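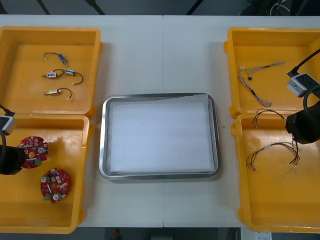 Chapter 6
Picking a Gripper and Proving You Picked Right

When I got my first job at Stemell, I was handed two grippers, one arm to bolt them to, and until the end of July to say which one we should buy. I figured that would take an afternoon. I'd close each one on a few parts, see which parts fell out, and write it up. It took me most of the month, and the report I turned in was wrong anyway (we'll get to how in Section 6.4, once I've worked up the courage).

So this chapter is about testing, and it comes before the chapter on gripper design on purpose. I've taught the two in the other order and I won't do it again! Students who learn to design first fall in love with their own fingers, and then they test them on a nice clean block.

Parts from real products are much ruder than blocks. Think about sorting small electronics out of bins: circuit boards, wire bundles, little components with a lead and a plug hanging off them. A board is stiff and flat, and you have to hold it by the edge without leaning on the capacitors. A bundle of wires has no edge at all. You can grab the middle and the ends will still go wherever they please. One pair of fingers has to cope with all of it, or else you need a good argument for paying for a tool changer.

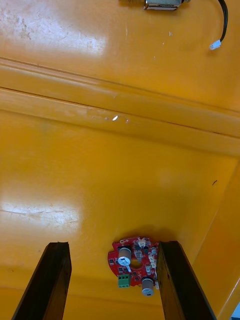 Figure 6.1 Wrist camera view of a round red board, with its right side against one finger and the other finger still well clear.

I like Figure 6.1 because it shows a question you'll meet over and over: when does a grasp begin? Iona Baxter, who taught me most of what I know about this, starts the clock at first contact. Ruairi Urquhart starts it when both fingers are touching, and he's stubborn about it. Run the same 300 trials under each rule and you can get two different success rates from one gripper. Neither rule is silly — but you do have to choose one, write it down, and stick with it for every gripper in the comparison.

The camera matters too. A view from the wrist gives you the fingertips up close, and a fixed view gives you the whole table. I log both whenever I can, and I line up the clocks before the first trial.

We'll work through one data set from start to finish, the Pernville trials: 721 attempts with two grippers, 12 kinds of parts, and one very patient operator. Before you go on to Section 6.1, take a sheet of paper and write your own definition of a failed grasp. Keep it somewhere safe. You'll need it for Problem 3, and you may want to change it by then.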